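Ullholm Hand Teaching Kit - Review

Posted Fri 16 August

I bought the Ullholm kit to teach a small arm to handle laundry: pick up a cloth, lay it flat, fold it once. It has been on my bench long enough to say what works.

You get a hand-held grip with a trigger, a wrist camera, two sets of printed fingers, a mounting plate and a license for the recording software, which is called Cusis. The grip can be used in two ways. Plugged into the computer, it drives the arm from a distance and the fingers follow your trigger. Unplugged from the arm, you carry the fingers and camera in your hand, do the job yourself, and the arm learns from that. I paid 1,334 dollars with shipping.

Setup took one evening. The plate fit my arm without drilling, but the printed guide skips the step where you set the trigger's closed position. If you miss it, the fingers stop short and thin fabric slides out. The online guide from Peltberg, the dealer, covers it properly.

Driving the arm by remote is slower than I hoped. There is a small delay between the trigger and the fingers, and with cloth you feel it on every grab. Carrying the fingers by hand is much faster, and I ended up doing most of my teaching that way. The grip is light enough for a long session, though the cable comes out on the wrong side for left-handed people.

The camera is the weak part. It handles a slow approach well, but quick moves smear, and fabric suffers the most. I now move at half my normal speed near the cloth and pause before closing.

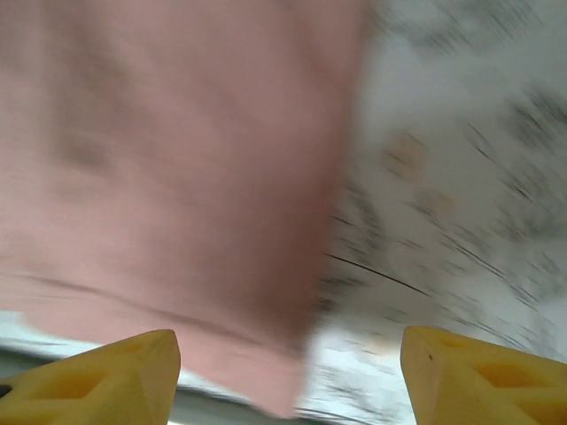

How many demonstrations does it take to teach one fold?

Plan on several sessions. My first batch of 11 was far too small, and the arm only began to repeat the fold after I had added four more batches with the cloth started in different positions.

Cusis is decent software. Each recording shows up in a list, and you can trim the start and end or throw the whole thing out. Throwing out is the part I use most. A bad demonstration teaches the arm a bad habit, and it is easier to delete it right away than to hunt for it later. What I miss is a way to rename a group of recordings together. You have to do them one at a time.

The fingers have held up. They are stiff plastic, fine for towels and napkins, but they don't grip slick lining fabric. I stuck thin rubber tape on the tips of the spare set and that helped.

I also tried the Stojanovska grip before buying. It has a better trigger and almost no delay, but it only works by remote, so you can't record without the arm running. For cloth work I would still choose the Ullholm.

An update with a faster camera mode is promised for September. I'll add a note when I've tried it.

Rating: 4 out of 5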